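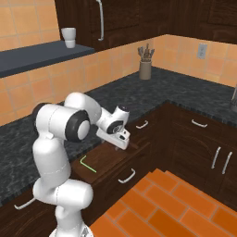

A simulated kitchen, with a white robotic arm over an open drawer.

When the first pictures of the Voltari came out in November, my phone did not stop for an entire evening. Everybody wanted to know what I think about the doors, the wheels, the big wing. I answered politely. But the thing I wanted to write about was one line at the end of the press text, which most of the sites did not even copy: Rondedetti will build 90 cars, and all of them are already sold.

I have followed small car makers for many years, first in Romania and now from England, and I remember when a limited car was limited by the size of the workshop. The old Lazăr coupe was like this. They made as many as they could, the money finished, and they stopped. The low number was a fact of life for them. Today the number is decided in a meeting, before the first wheel is bolted on, and it is chosen to make people nervous.

I understand why a company does it. A car that is sold before it exists is a safe car for the bank. The deposits pay for the tools, and the engineers keep their jobs. I do not want Rondedetti to close, and I say this as a person who once waited three hours in the rain at Farkham only to hear one of their engines start.

My problem is with who gets the 90 cars. To be offered a Voltari, you had to own already a Rondedetti, and it was better if you owned two. My friend Evie Mottram has driven the same one since it was new. She services it on time, she takes it on track in every season, she lets children sit in it at shows. She wrote to the factory the same morning and received a kind letter with a no inside. Meanwhile, two build slots were offered for resale in the same week, by people who have not yet chosen a color.

Some readers will tell me that this is only the market, and if someone wants to pay more, let him pay. Fine. But then the company should not speak to us about family and passion in every film it makes. A family does not check how many cars you bought before it opens the door.

There are ways to do it better. The factory could put in the contract that the car cannot be sold for two years, and really follow it. It could keep ten cars for owners who drive, and ask them for the service book as proof. Or it could build a few more. With 100 cars, would the Voltari be less special? I do not believe that any buyer could feel the difference from the seat.

I also worry about what happens with the cars after delivery. At the last auction I visited, there was a Rondedetti with 2896 miles, and the seller apologized for them as if they were a damage. The tires were still the first ones. It was beautiful, and I felt a little sorry for it. Those engines were tuned by people who care how they sound in third gear, and that car had spent nearly all its life under a cover.

I will still go to Farkham when the Voltari is shown there, and I will probably stand in front with my mouth open like everyone else. Evie is coming too, in her old one, and we plan to leave early so she can take the long road.

Ecaterina Voicu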